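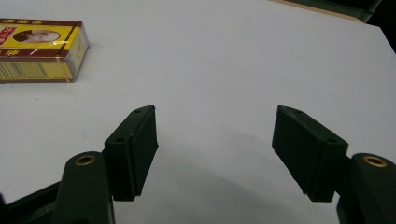

My grandmother kept a small box in every drawer she owned, and I have inherited the habit without inheriting the drawers. So when my editor asked for a piece on little packaging (the boxes that throat drops and balms and matches and tea come in), I said yes before she had finished the sentence, then went home and tipped a shoebox out on my white table to see what I had.

I had a lot! Pill tins, a cigar tube, two soap cartons I'd flattened and forgotten, and a good number of those small yellow and red boxes with a face on them. If you grew up near a Chinese grocery you know the type. There's an oval, and in the oval there's a portrait, and all around it the color is turned up as high as it will go. I can't read the characters, which has never stopped me from staring at them.

The person to ask about this is Irfan Majimbun, who runs a shop called Halim on the ground floor of what used to be a shoe repair place. He sells paper goods in the front and keeps his own collection in the back, in flat cabinets meant for maps. I went on a Saturday, which was a mistake, because Saturday is when he does his sorting and he makes you help. I was handed a stack of cartons and told to put them in order by size. Then he came over and redid it by color, which was apparently what he'd meant.

"People save the ones with faces," he told me. "A box with a flower on it goes in the trash. A box with a face, you feel a little rude."

I laughed, but I've thought about it ever since. I have thrown away beautiful boxes with birds and mountains on them and barely blinked. The portraits I keep. I've got one holding spare buttons and another with my fuses in it, and I'd no more toss them out than I'd toss a snapshot of somebody's uncle.

Irfan has 411 boxes in the map cabinets, and he knows that because his insurance company made him write them all down. Most cost him next to nothing. He gets them from kitchen drawers, estate sales, the bottoms of sewing baskets. What he likes best are the ones where the printing went a bit wrong, where the red slid over into the yellow and gave everybody a thicker border on one side than the other. He showed me three of those in a row and was so happy about it that I started to see them his way.

We talked a long time about red and yellow. I had a theory that it was all about being seen from across a store, and he let me go on for a while before saying that plenty of them were kept behind a counter where you had to ask. His own view is that a small thing needs a strong border. Put a band of dark red along the top and another along the bottom and the yellow in the middle has somewhere to sit. Try it with a pale border and the whole box sort of leaks out onto the shelf. (I did try it, with markers, at my kitchen table. He's right. It looked like a butter wrapper.)

From Halim I drove out to see Adelino Meireles, who designs cartons for a living and has a studio over a bakery, so you do the whole interview hungry. He'd just finished a job for Wukham, a tea company, and another for a cough drop called Ridero, and he had the rejected versions taped all over one wall. The Ridero people had wanted everything white. White box, gray letters, lots of air. He made it for them, he said, and made a second one in mustard and brick with a lady in an oval, and left them both on the table and went out for coffee.

They picked the lady. He was still pleased with himself in March, when I came by.

What surprised me is how much of his day goes to the ends of the box, the flaps and the narrow sides. Most of us stack things lying down or jam them in a drawer on edge, and then the pretty front is no use to anyone. Adelino runs his color bands right around the corners so you can find the thing by its stripe. I went home and checked my button box, and I can pick it out of the drawer from its edge without my glasses on.

If you want to start saving them yourself, keep them out of the sun, as reds fade fast. Don't flatten them unless you have to. Irfan stuffs his with a twist of tissue so the sides don't cave in, and he won't have a rubber band in the building.

I left Halim with one box he had doubles of. My fuses have moved in already.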